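**Nota de imprensa — Censtead, 31 de agosto de 2019**

# Abrimos as portas da Nedari e a sala ficou pequena

Eu tinha pedido cadeiras para metade das pessoas. Fica já confessado, e peço desculpa a quem assistiu de pé à primeira sessão! Recebemos 110 visitantes no nosso dia aberto em Censtead, entre vizinhos, estudantes, fornecedores e uma turma de eletrotecnia que veio de autocarro e chegou antes de nós.

Para quem não nos conhece: a Nedari trabalha em manipulação robótica com duas mãos, ou seja, em pôr robôs a lidar com peças pequenas que uma pessoa agarra sem pensar. O projeto que quisemos mostrar chama-se Kader, começou em dezembro e ocupa-nos a quase todos desde então. Fizemos 5 demonstrações ao longo do dia (estavam previstas três, mas a fila não deixou) e, no fim de cada uma, ficámos à conversa com quem quis.

Na bancada esteve o nosso tabuleiro de exercícios, branco com peças azuis: pinos curtos, um botão redondo e outras peças que pedem pegas diferentes. Visto de fora parece um brinquedo, e várias crianças disseram isso mesmo em voz alta. Depois viam a mão descer para o meio dos pinos e calavam-se. Um pino curto tem pouco por onde pegar, e há sempre outro mesmo ao lado para atrapalhar.
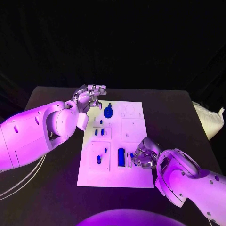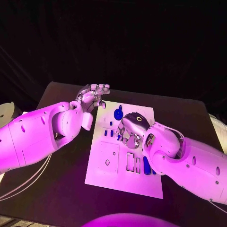

*Dia aberto da Nedari: os dois braços do robô no tabuleiro de exercícios do projeto Kader.*

Quem conduziu as sessões foi a Meriem Filali, responsável pelo Kader, que tem muito mais paciência do que eu para explicar o que é uma articulação. «Perguntaram-me imensas vezes se o robô está com medo de partir as peças», contou-me ela no final. «Respondi que a cautela é nossa. Preferimos um movimento lento que se perceba do princípio ao fim, sobretudo com público à volta da mesa.»

Houve perguntas bem mais difíceis. Uma senhora que trabalhou a vida inteira em relojoaria quis saber como é que distribuímos a força pelos dedos, e a conversa com a Meriem durou tanto que atrasámos a sessão seguinte — valeu a pena, e já trocaram contactos. Também nos perguntaram por empregos, por estágios e, claro, se o robô sabe fazer café. (Não sabe. Ainda não pedimos.)

Uma palavra de agradecimento à Mac an tSaoi, a empresa nossa vizinha de rua, que nos emprestou as cadeiras que faltavam e abriu o parque de estacionamento aos visitantes.

Em dezembro repetimos o dia aberto, desta vez com inscrição prévia e grupos mais pequenos. As escolas que queiram reservar uma sessão só para os seus alunos podem escrever-nos desde já. Os jornalistas que não conseguiram vir são muito bem-vindos em qualquer altura: combinem comigo e eu trato da visita e da conversa com a equipa.

**Contacto:** Gabinete de comunicação da Nedari, Censtead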